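Tronano 2호 작업대 그리퍼 낙하 건 점검 회의록
최종 수정: 2024년 10월 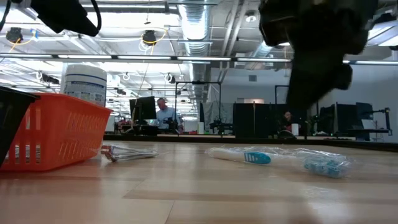
회의는 Tronano 2호 작업대에서 발생한 그리퍼 이상 열림과, 그 뒤에 이어진 팔의 급정지에 대하여 논의하기 위하여 열렸다. 참석은 운용반, 정비반, 안전 담당, 그리고 Leclerc 쪽 기술 지원(원격)이다. 먼저 운용반이 작업 내용을 보고하였다. 이 작업은 테이블 위의 포장된 물품을 집어서 통에 옮기는 것이고, 물품은 투명 비닐에 싸인 칫솔 모양의 것이 중심이다. 주황색 바구니의 오른쪽에 물품을 놓고, 검은색 팔이 위에서 내려가는 방식이다. 비닐은 주름이 많고 조명을 강하게 반사하며, 테이블 표면도 광택이 있어서 반사가 생긴다. 이 점은 뒤의 안건 2와 관계가 있으므로 기록해 둔다.

안건 1. 사고 경과

기록 번호 1817의 작업 중에 오른쪽 팔의 그리퍼가 물품을 든 상태에서 명령 없이 열렸다. 물품은 테이블의 가장자리에 떨어졌다. 운용자가 물품을 다시 놓으려고 손을 넣었을 때 팔이 아래로 움직이기 시작하였고, 다른 운용자가 비상 정지를 눌렀다. 손과 팔의 접촉은 없었고 다친 사람도 없다. 그러나 안전 담당은 이 건을 단순 고장이 아니고 아차사고로 분류해야 한다고 하였으며, 참석자 전원이 동의하였다.

운용반은 그때 화면에 "일시 정지" 표시가 있었다고 설명하였다. 정비반이 기록을 확인한 결과, 표시는 일시 정지였지만 제어기는 재시도 대기 상태였다. 재시도 대기는 20초가 지나면 자동으로 다음 동작을 시작한다. 운용반은 이 동작을 교육에서 들은 적이 없다고 하였다. 정비반은 설명서에는 써 있다고 답하였다. 이 부분은 의견이 조금 길어졌으나, 설명서에 있는 것과 현장에서 아는 것은 다르다는 데까지는 합의하였다.

안건 2. 원인

정비반의 보고는 다음과 같다. 그리퍼의 파지 확인은 손가락 간격과 모터 전류의 두 가지로 판단한다. 얇은 비닐의 끝만 잡은 경우에 전류가 낮게 나오고, 제어기가 "물품 없음"으로 판단하여 그리퍼를 연다. 3월의 소프트웨어 변경에서 전류 기준값을 475로 올렸는데, 변경 시험에는 포장이 없는 물품만 사용하였다. 포장 물품에 대한 시험 기록은 찾지 못하였다.

Leclerc 쪽은 비닐의 반사 때문에 잡는 위치의 계산이 어긋났을 가능성도 있다고 하였다. 정비반은 가능성은 인정하지만, 이번 기록만으로는 판단할 수 없다고 하였다. 조명을 낮추고 같은 물품으로 비교 시험을 하기로 하였다. 원인은 아직 확정이 아니다.

손목 쪽 케이블의 접촉 불량에 대한 질문이 있었다. 정비반이 케이블을 흔들면서 신호를 측정하였으나 끊김은 없었다고 한다. 단, Skomgate 작업장에서 올해 비슷한 증상이 있었고 그때는 커넥터의 문제였으므로, 커넥터는 교환한다.

안건 3. 안전 조치

안전 담당이 아래의 조치를 제안하였고, 수정 후 결정하였다.
- 테이블 안에 손을 넣기 전에는 반드시 비상 정지를 누른다. 화면의 일시 정지는 안전 상태로 보지 않는다.
- 재시도의 자동 시작 기능을 끈다. 재시작은 운용자가 버튼으로 한다.
- 전류 기준값은 변경 전의 값으로 되돌린다. 시험이 끝날 때까지 다시 올리지 않는다.
- 떨어진 물품은 그 회차가 끝난 후에 치운다.

운용반은 매번 비상 정지를 누르면 복귀에 시간이 걸려서 하루의 작업량이 줄어든다고 우려를 말하였다. 안전 담당은 작업량의 목표를 조정하는 것이 맞다고 하였다. 목표의 조정은 Staltgate 본부와 협의가 필요하여, 이 회의에서는 결정하지 않았다.

안건 4. 재개 조건

포장 물품으로 파지 시험을 2000회 실시하고, 명령 없는 열림이 한 번도 없는 경우에 통상 작업을 재개한다. Leclerc 쪽은 횟수가 많다는 의견이었으나, 정비반은 야간에도 시험을 할 수 있으므로 문제가 없다고 하였다. 야간 시험 중에는 작업대 주위에 출입 금지 표시를 한다. 1호 작업대도 같은 소프트웨어를 사용하고 있어서, 자동 시작 기능을 먼저 끈 다음에 운용을 계속한다.

담당
- 커넥터 교환, 기준값 복원: 정비반
- 조명 비교 시험: 정비반, Leclerc
- 일시 정지 표시 문구의 수정안: Leclerc
- 운용자 재교육 및 아차사고 보고서: 안전 담당
- 작업량 목표에 대한 문의: 운용반

다음 회의는 파지 시험의 결과가 나온 후에 소집한다. 시험 중에 같은 증상이 나오면 결과를 기다리지 않고 바로 소집한다.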